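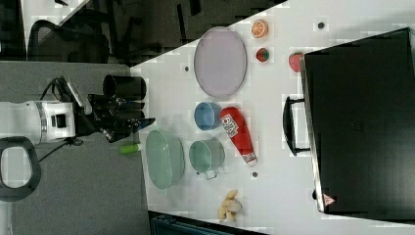 White table, set at an angle, gray floor to the left.

29 April 2026

Paper sizing, second batch. Made up gelatin size at 7 g per 475 ml water, soaked cold, then warmed slowly on the Bilturik plate. Skimmed once. Strained through muslin into the shallow tray.

Sheets are the Drorton rag stock from March. Dipped one at a time, long edge first, drained from a corner, then hung over the line. The thin ones still want to fold on themselves coming out of the tray. Carrying them on a piece of polyester netting helped.

Ink test on the first dry sheet: iron gall, steel nib. Slight feathering on the felt side, clean on the wire side. Compared it with the loose flyleaf from the 1858 Adis ledger, which takes the same ink with no spread at all. Ours needs either a stronger size or a second dip. Will try the second dip first so the batch isn't mixed.

Pressed the rest between blotters overnight in the small press. Two sheets cockled near the corners where the pegs were. Use the wide clips next time.

Ngata order is for 900 sheets, so the drying line has to be sorted out before we agree to a date. Blotters are low. Muslin needs a wash.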